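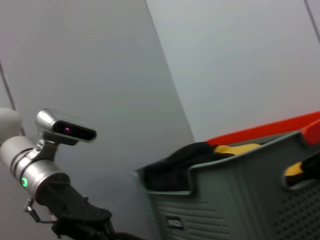
主题:Re: 关于 Moncrieff 工作坊教学笔记的整理方式
收件:艺术教育史邮件列表

各位好:

上个月列表里讨论过 Moncrieff 版画工作坊的那批教学材料,我当时没来得及回,现在把看法写一下。先引原信,后面逐段回复。

> 我们资料室四月份接收了 Moncrieff 工作坊留下的教学档案,共148件,
> 包括课堂笔记、学生习作、评分表、材料清单和一部分往来信件。
> 目前打算按体裁分类:笔记归笔记,习作归习作,信件单独成一组。
> 想请教列表里做过类似工作的同行,这样分是否合适。
> 另外,笔记里有不少没有署名,也没有日期,是否应当先放到
> “待考”一类,等以后有条件再处理。

我的意见是不要按体裁拆开,至少在编目的第一步不要拆。

我参与过 Nilstead 艺术学校旧档的整理,当时用的就是按体裁分的办法。笔记、习作、评分表分别装盒,分别编号,前后花了两年。编完以后有研究者来查,想知道某一学期的构图课到底怎么上,结果要从四个系列里分别调件,再自己对照。有些习作背面有铅笔写的课题编号,本来和同一叠笔记里的编号是对应的,拆开以后没有人记得它们原先夹在一起。后来只好根据接收时拍的开箱照片一件一件往回找,能找回来的大约不到一半。

所以我建议保留接收时的叠放顺序,先按“叠”或者“夹”给号,叠内再给流水号。体裁可以作为一个检索字段录进去,这样想看全部习作的人照样能筛出来,原来的关系也不会丢。148件的量不大,这样做多花的时间有限。

> 评分表部分比较零碎,多数只有编号和分数,没有评语,
> 我们觉得研究价值不高,考虑只做总目,不逐件著录。

这一条我不太同意。评分表看起来枯燥,但对研究教学的人来说常常比讲义有用。讲义写的是教师打算教什么,评分表留下的是当时怎么判断学生作业。Nilstead 的评分表上有一栏专门给“材料处理”打分,头几个学期这一栏占的比重很小,后来越来越大,而同一时期的讲义几乎没有改动。如果当初只做总目,这个变化就看不到。

版画工作坊的情况可能更明显。木刻和石版的课程里,技术环节和构思环节往往由不同的人负责,两边的标准不一定一致。如果评分表上有两种笔迹,请务必在著录里注明,哪怕暂时不能判断是谁写的。

> 没有日期的笔记,有人建议根据纸张判断年代,
> 我们没有这方面的经验,不知道是否可靠。

纸张可以作参考,但不要单独用来定年。学校和工作坊通常一次买进很多纸,一用就是好几年,库存混用也常见。我见过同一本讲义前半本是一种纸,后半本是另一种,内容却是一个学期连着写的。比较稳妥的办法是先看内容里提到的课题,再和材料清单对照。材料清单一般有订货的先后次序,如果笔记里提到换了一种油墨或者换了石版的供货来源,就能卡出一个前后范围。

至于“待考”这一类,我的经验是尽量不设。一旦设了,什么都会往里放,几年以后这一类往往最大,也最没有人愿意碰。没有署名的写“佚名”,没有日期的写“无日期”,仍然放在原来那一叠里,编目说明里讲清楚就可以了。

> 往来信件涉及学生的个人情况,是否需要全部封存?

各机构规定不同,我只能说我们的做法。涉及健康、家庭经济和处分的信件,整件限制阅览,但目录条目照常公开,只写“书信,内容限制阅览”。讨论课程、展览、材料的信件正常开放。不建议全部封存,教师之间谈课程安排的内容多半就在信里,正式文件里反而不写。

另外补充几点原信没有问到、但可能会碰到的事。

一、学生习作的方向。版画习作经常没有明确的上下,扫描时请统一以边注文字的方向为准,没有边注的按入库时的放置方向,并在备注里写明。我们当初没有统一,后来有人拿扫描图讨论构图,讨论的是倒过来的画面。

二、教师示范件和学生习作要分清。示范件常常混在习作里,刻得熟练一些,但没有分数。没有分数不等于就是示范件,也可能是没交的作业。拿不准的时候写“可能为示范件”,不要直接归到教师名下。这一点对以后的作者归属影响很大,目录上写错一次,引用的人就会跟着错下去。

三、印次。同一块版印出来的几张,请不要当作复本剔除。课堂上试印的顺序本身就是教学过程,第一张和第五张之间改了哪里,往往就是那堂课的内容。如果能排出先后,最好给同一个主号,后面加分号。

四、扫描精度。我们最初定得太低,细线全部糊掉,后来重扫了350张。版画习作建议一开始就按较高的标准来,文字类可以低一些。存储费用确实会上去,但比重扫一遍便宜。

五、目录软件。列表里有人推荐过 Jarketti,我们试用过一段时间。它处理层级比较方便,“叠—件—页”三层可以直接建,导出表格也没有问题。缺点是中文字段的排序有时会乱,特别是带异体字的时候,需要另加一个拼音字段来排。条目在2,000以下时速度可以,再多没有试过。如果只有这一批材料,用普通电子表格也完全够,关键是字段先定好,中途不要改。

关于出版,原信最后提到 Catidov 出版社有意把这批笔记选编成书。我个人觉得可以谈,但最好等第一轮编目完成以后再签。选编总要取舍,编目没有做完的时候,取舍的依据只能是哪几件看起来完整、好看。讲义完整,容易入选,零散的课堂记录就容易被略去,读者得到的印象会是这个工作坊上课很有系统,实际情况未必如此。合同里也请注意图版的使用范围,学生习作的权利归属要单独列出来,不能笼统写成“工作坊所藏”。

还有一个问题想反过来请教:这批材料里有没有课程表或者教室使用登记?我手头在比较几所学校把版画课放在上午还是下午的情况,这和自然光、和共用印机的安排都有关系。如果有,不需要扫描件,告诉我大致有几页、覆盖哪几个学期就行。

我们当年用的著录字段表和一份填写说明可以发给需要的人,请直接回信到列表,我统一发。说明里关于习作编号的那一节已经过时,以我上面写的为准。

祝工作顺利

Nilstead 旧档整理组

——
回复本邮件将发送至列表全体成员。如只需回复发信人,请手动更改收件地址。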